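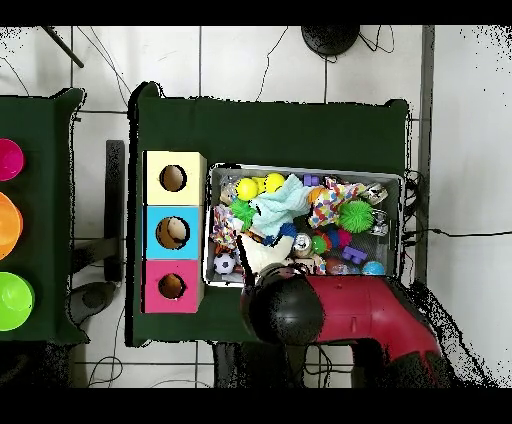
# Sorting the Mixed Basket

**Project report, Covlow group**
Fredy Zapata, Consuelo Valderrama

We wanted to know how people decide where a thing belongs when the things have nothing in common. Toys, cloths, cans and bottles all went into one basket, and three boxes with round holes in their tops were the places to put them. I loved this project from the first afternoon!

The rules were short. You take whatever you like, you say "soft," "hard" or "odd" out loud, and you pick a box. We ran it with nine classmates and wrote down 61 decisions in all.

Cloths were the big surprise. We expected "soft" every time, but the polka-dot one got called "odd" twice (too bright to be a washcloth, too thin to be a blanket), and the arguments were great fun to listen to.
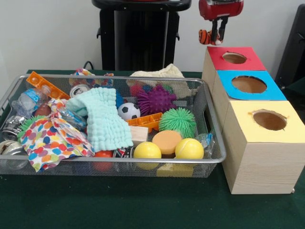
Heriberto Arango wrote back after our first draft that "odd" was a bad third choice, because people will use it whenever they're tired. He wanted "bendy" in its place. We tried that in round 2 and the spiky balls caused even more trouble, which made us very happy.

The toy pile itself matters too. Cloths drape over everything, so whatever lies underneath tends to get picked late.
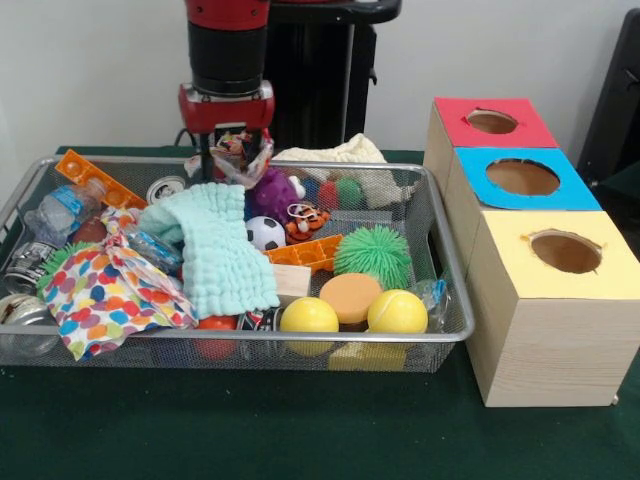

*Fig. 3. The mixed basket and the three boxes.*

Consuelo thinks the order of picking tells us more than the labels do, and I'm coming around to her side. Small balls went early in most rounds. Bottles hung on much longer.
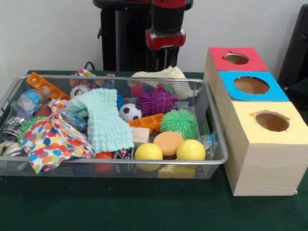 For the next version we'd like to swap the cloths for paper bags and keep everything else the same. Our tally sheets are in the blue folder, with the round 2 pages clipped at the back.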